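Cómo guardar juguetes pequeños en una caja con tapa

Un método sencillo para recoger peluches, cubos y otras piezas sueltas que suelen acabar repartidas por la mesa. 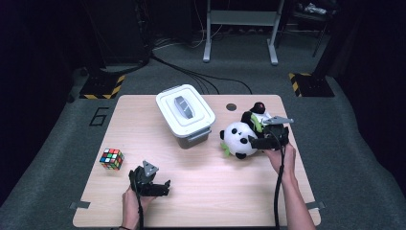
Qué necesitas

Una caja de plástico con tapa a presión. Si la tapa lleva asa, mejor, porque se puede trasladar con una mano.
Una mesa despejada o, si no tienes, un trozo de suelo limpio.
Un paño de microfibra.
Agua tibia y jabón neutro.
Etiquetas adhesivas o cinta de papel y un rotulador.

En casa usamos una caja Brillow comprada en la ferretería Givmont, pero sirve cualquiera que cierre bien. Lo importante es que el juguete más grande quepa sin tener que doblarlo.

Paso 1. Saca todo y ponlo sobre la mesa

Coloca los juguetes encima de la mesa antes de abrir la caja. Si empiezas a meter cosas sin verlas juntas, lo normal es que el último peluche no entre y haya que vaciarla otra vez. Deja los blandos a un lado y los duros al otro. Un panda y un pingüino de peluche van juntos; un cubo de Rubik va con las piezas rígidas.

Aprovecha para apartar lo que esté roto o ya no se use. Lo que dudes, déjalo fuera de la caja hasta el final.

Paso 2. Mide la caja

Mide el interior por el fondo y no por la boca. Muchas cajas se estrechan hacia abajo y se pierden un par de centímetros por lado. La altura se toma hasta el borde donde apoya la tapa.

Para dos peluches pequeños y un cubo basta una caja con 200 mm de alto interior, siempre que el peluche más alto no pase de esa medida. La nuestra tiene 229 mm de largo y los peluches van tumbados de lado. Si los tuyos llevan adornos cosidos que sobresalen, como hojas, lazos o bufandas, inclúyelos en la medida.

Paso 3. Limpia antes de guardar

Caja y tapa: lávalas con agua tibia y jabón, aclara y seca por dentro con el paño. Repasa las pestañas de cierre, que acumulan polvo.

Cubo de Rubik: pasa el paño apenas humedecido por las caras. No lo sumerjas. Si las caras llevan pegatinas, no frotes por las esquinas.

Peluches: mira primero la etiqueta. Si admite lavadora, mételos en una bolsa de malla con un programa corto y frío. Si no, cepilla en seco y limpia las manchas con el paño. Los de pelo blanco enseñan antes la suciedad, así que conviene revisarlos más a menudo.

Espera a que todo esté seco. Un peluche puede parecer seco por fuera y tener el relleno todavía húmedo – aprieta la barriga con un papel de cocina y comprueba que no salga mojado.

Paso 4. Llena la caja

Lo duro va abajo y pegado a una pared. El cubo entra mejor plano, apoyado sobre una cara completa.

Después, el peluche más grande en el hueco que queda al lado. El segundo va encima o enfrente, con la cabeza hacia el lado contrario. No aprietes para ganar sitio, porque el relleno se apelmaza y el muñeco sale deformado.

Coge los peluches por el cuerpo, no por las orejas ni por los detalles cosidos.

Paso 5. Cierra la tapa

Apoya la tapa sin presionar y mira si queda plana. Si una esquina se levanta, hay algo asomando. Recolócalo antes de cerrar; forzar las pestañas es la forma más rápida de partirlas.

Cuando asiente bien, presiona primero un lado y luego el opuesto. Levanta la caja un poco por el asa, con la otra mano debajo, para comprobar que aguanta. Una caja como la nuestra la cargamos hasta 3000 gramos. Con más peso la llevamos por la base.

Paso 6. Etiqueta y coloca

Pon la etiqueta en un lateral y no en la tapa, para poder leerla con otra caja encima. Escribe lo que hay dentro con palabras que entienda quien la va a abrir: «peluches y cubo» funciona mejor que «varios».

Las cajas que se usan a diario van en el estante bajo. Nosotros las tenemos en una estantería Magnusson, las de peluches abajo y las de piezas pequeñas arriba, lejos de los menores de tres años.

Mantenimiento

Vacía la caja una vez por temporada. En abril hacemos el repaso largo: lavado de la caja, revisión de costuras y cambio de etiquetas. El resto del año basta con sacudir el fondo y pasar el paño.

Si notas olor a cerrado, deja la caja abierta una tarde y los peluches al aire, sin sol directo.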